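Section 4: Choosing a Place and Setting Up the Dehumidifier

This section covers the Vokdale portable dehumidifier, tank model and hose model. If you have the wall-mounted unit, go to the separate leaflet in the carton. Read the cautions before you plug the unit in.

Before you start

The unit has been shipped with liquid refrigerant in the cooling circuit. If the carton was carried or stored on its side, stand the unit upright and leave it for 2 hours before switching it on. If you don't know how the carton was stored, wait the 2 hours anyway.

You will need:
A grounded wall outlet
A cloth or paper towels
A garden hose with a standard female end (hose model only)
A small level, if your floor is uneven

CAUTION: Do not use an extension cord or a power strip. Do not run the cord under a rug.

Choosing the room

One unit is enough for a closed room or a basement of up to 786 square feet. In a larger space, or one split up by walls, place the unit in the dampest part and keep the inside doors open. Close outside doors and windows while it runs. A dehumidifier running next to an open window will pull moisture out of the outdoor air all day and the reading on the panel will hardly move.

Signs that a room needs drying include a musty smell, peeling paint near the floor, fogged windows in the morning and cardboard boxes that feel soft. Concrete floors can also feel damp during warm weather. This is most common in June, when the air has warmed up and the slab is still cool.

Water that comes from a leak is a different problem. Find the leak and have it repaired first.

Placing the unit

1. Pick a spot on a hard, level floor. Thick carpet blocks the lower vent and lets the unit lean.

2. Leave 12 inches of open space at the back and on both sides. Leave 20 inches above the top grille.

3. Keep the unit away from radiators, clothes dryers and direct sun. The sensor is behind the rear grille and will give a false reading if warm air blows on it.

4. Lock both front wheels by pressing the tabs down with your foot.

5. Check that the unit does not rock. If it does, turn the leveling foot at the rear left corner until it sits firmly.

NOTE: Do not stand the unit on a table, shelf or cabinet.

Clearing up standing water

The unit removes moisture from the air. It is not meant to deal with spills or puddles, and water left on furniture, counters or floors will slow it down, as that water has to evaporate before it can be collected.

Wipe up any water you find before you start the first drying cycle. Look at tabletops, windowsills and the floor under plant pots. Small spills on a smooth surface are easy to miss when the light is directly overhead, so look across the surface from the side. Move cups and other small items out of the way and wipe under them too.

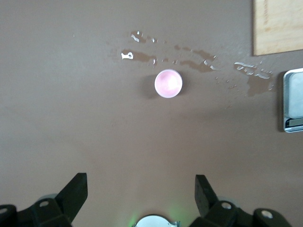
First drying cycle

1. Plug the unit in. The panel lights up and the room humidity appears after a short delay.

2. Slide the tank in until it clicks. The tank light must be off. If it stays on, take the tank out, check that the float moves freely and slide it back.

3. Press POWER.

4. Press MODE until CONTINUOUS is lit. Use this mode for the first day only.

5. Set the fan to HIGH.

6. Empty the tank when the buzzer sounds. In a damp basement this can happen several times on the first day.

7. After the first day, press MODE again to select AUTO and set the target to 50 percent. A lower setting uses more power and can dry out wood floors and furniture.

NOTE: The compressor waits three minutes before restarting. This is normal. The fan may run during the wait.

Connecting a drain hose (hose model only)

1. Switch the unit off and unplug it.

2. Unscrew the cap on the back and pull out the rubber plug. Keep both.

3. Screw the hose on by hand. Do not use pliers.

4. Run the hose downhill to a floor drain. It must not rise at any point or pass through a loop.

5. Leave the tank in place. The unit will not start without it.

CAUTION: In rooms colder than 41°F, water may freeze in the hose. Switch the unit off and drain the hose.

Cleaning the filter

The panel shows FILTER after 300 hours of use. Slide the filter out to the right, rinse it under lukewarm water and let it dry completely in the shade. Hold RESET until the light goes off. Homes with pets may need to do this sooner.

Do not run the unit without the filter.

If the unit does not start

Check the outlet with a lamp. Check that the tank is fully in and not full. Check that the target humidity is lower than the room reading. If the panel shows E4, the sensor is not connected and the unit needs service. Write down the serial number from the label behind the tank before you call.

Continue with Section 5, Seasonal Storage.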